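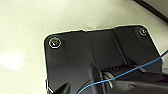 Black plastic plate with its two upper screws, on the bench at Utetthorpe.

Fixings, and the keeping of them

10/24/21

Readers of this journal will recall that in May I undertook to document the refurbishment of the small workroom at Utetthorpe, and that the work was to proceed one wall at a time. The north wall is now complete. The present entry concerns the hardware, which has taken up more of the season than the painting did.

The room came with a quantity of brackets, plates and covers left by previous occupants. Most were stored in biscuit tins without labels. It was my intention to dispose of the lot and purchase a uniform set from Pruvow, whose catalogue is sensible and whose prices are not unreasonable. On reflection I elected to sort the existing pieces first. A total of 40 were judged fit for further use, and these have been entered in the household register under the heading Mulder, that being the name on the lid of the largest tin.

The black plate is entered as item 4. It is matte plastic with rounded upper corners, and it has a small step in the top edge, a little to the left of centre. A ridge runs diagonally down its face. There is also a small silver metal tab along the lower left edge, the purpose of which I have not been able to establish. Correspondence on this point would be welcome. My neighbour, Harish Achari, is of the view that it is a retaining clip for a cover. I am inclined to think it is an earthing tab, though I concede that I have no evidence for this and that he has handled a good many more fittings than I have.

The following practices have been adopted for all retained items.

Screws remain with the piece they belong to. Where a screw is sound it is left in its hole and turned in by hand. Loose screws go into a paper envelope bearing the item number, and the envelope is taped to the inside of the drawer.

Plastic parts are wiped with a damp cloth and a very small amount of dish soap. Solvents are not used. A grey bloom on black plastic will often respond to a second wipe, and where it does not, it is left alone.

Metal tabs and clips are not to be straightened. I broke two in the first week and the rule dates from then.

Sorting is carried out on a pale surface. The old bench top was a dark brown and small black parts were repeatedly mislaid upon it - on one occasion for the better part of an afternoon.

Expenditure on the workroom to date stands at $2,743, of which $1,069 was for the electrician and the replacement of the window catch. The drawers were obtained second-hand at Pestdale and required only new runners. I have not included the cost of the paint, having purchased it last year for the hallway.

Work on the east wall will commence once the shelving has been delivered. The supplier has twice revised the date, and I have asked for the next revision in writing.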